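Kvam Prize opens to unpublished novels with a focus on dialogue

2 min read
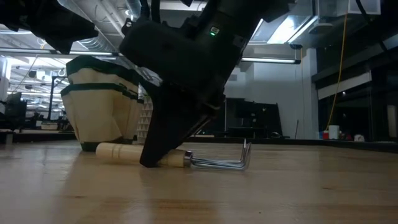 A hand cultivator on a wooden tabletop.

The Kvam Prize for an unpublished novel will return this year with a revised set of judging criteria, a longer submission period and a new requirement that entrants supply a short commentary on one scene of their own choosing. The changes were announced on 6 Feb 2025 by Hulum, the literary foundation that administers the award.

Under the new rules, each entrant will submit the first three chapters of a completed manuscript, a synopsis of no more than two pages, and a commentary on a passage of dialogue drawn from any part of the book. The commentary should set out what each speaker wants from the exchange and what is being withheld. It will be read alongside the passage but will not be marked as a separate piece of writing.

The prize received 1073 entries in its previous round, of which 57 were longlisted. In their report on that round, the judges noted that many of the manuscripts returned at the first stage were well plotted and carefully researched, but that conversations between characters were often used to deliver background information to the reader. In several cases the judges could not tell the speakers apart once the attributions were removed.

Märta Lundgren, who chairs the judging panel, said the commentary was intended to encourage revision before submission.

"We would like writers to return to a scene they believe is finished and ask what it is doing," she said. "A good many of them will find a line that can go. Some will find that the whole conversation belongs in a different chapter, and we would be very pleased if they moved it before sending it to us."

The panel has also clarified its position on genre. Crime, historical, speculative and romantic fiction have always been eligible – although the former guidelines referred only to "literary novels", a phrase that generated a considerable number of enquiries. The wording has been removed. Novels written for children under 12 remain outside the scope of the award, as do collections of linked short stories.

Natetti, the independent publisher that has supported the prize from its first year, will continue to offer the winner a reading by its fiction editors. The reading carries no obligation on either side, and the winner is free to approach other publishers or to engage an agent at any time. Shortlisted writers will each receive a written report on their opening chapters.

Entries will be accepted through the online portal operated by Bilteck until the end of May. Manuscripts must be anonymous, and the author's name should not appear in the document, the header or the file title. Entrants who used a pseudonym in an earlier round may do so again, provided their legal name is given on the entry form. Simultaneous submissions are permitted, but the prize office should be notified promptly if a manuscript is accepted elsewhere.

A limited number of fee waivers is available to writers on low incomes. Applications for a waiver are considered separately from the entry itself and are not seen by the judges.

The full guidelines, including formatting requirements and a sample commentary, may be obtained from the prize office at Hulum. Enquiries about eligibility should be made in writing before an entry is lodged.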